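Subject: Re: [small-firm-ip] Office action answered late, and the client wants to refile
Date: August 25, 2020

On the list earlier, a member wrote:

> We have a client (two owners, one product) whose trademark
> application went abandoned because the response to the office
> action never got filed. Their old firm closed and the mail went
> to a dead address. They want to just start over with a new
> application. I'm inclined to try a petition to revive first.
> Has anyone been through this lately? Also, the examiner had
> cited an earlier registration against them, so I'm not sure
> reviving gets us much.

Oh, I have been through this, and more than once! My vote is to petition first if you're still inside the window, mostly for the filing date. Your client may not care about it today, but they'll care a lot if somebody else filed for something close in the meantime. Have you run a fresh search yet? I'd do that before anything else, tonight if you can stand it.

My own version of your story was Zokton, a little kitchen goods outfit I took on a while back. They'd filed for the house name and for a second mark, Kukodell, and the second one got refused over a registration owned by a company called Pikden. Same kind of name, goods close enough to be annoying. The previous lawyer let it lapse, and the owner swore up and down she'd never seen a single email. (She had. It was in a folder with 35 newsletters. We got past it.)

We revived, and then I had to deal with the citation anyway, which is the part you're worried about. What helped was reading Pikden's registration line by line. It covered 9 separate items, and as far as we could find they'd only ever sold three of them. I called their counsel, a very pleasant person at Procházka, and we talked about a consent agreement. It took nearly 18 weeks from first call to signatures, so warn your client now, because they will ask you every few days. We narrowed our goods, they agreed in writing that buyers wouldn't mix us up, and both sides spelled out why. Don't send in one of those bare one-paragraph consents. Examiners give them very little weight, and I don't blame them.
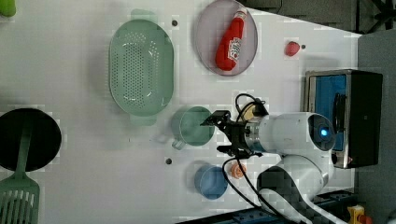
The other thing I'd look at is your specimen, if they filed based on use. Zokton's was a mockup of a label, no actual sale behind it, and I lost an evening sorting out what had really shipped and when. Get the owners to send you invoices and photos of the real packaging with the mark on it, and check the first-use dates against both. If the date's wrong, fix it while you're in there anyway.

And do change the correspondence address the minute you're on the file — before the petition, even. I add a second email of my own as a backup.

As for refiling, I wouldn't rule it out. If the window's closed or the goods have changed a lot since they filed, a new application may be the cleaner road, and you can still go after consent. You'd just be doing it with a later date.

Happy to share the outline I used for the consent agreement, client details stripped out. It's in an old Word format and the numbering goes funny after section 3, but the bones are good. Write me off list and I'll dig it up.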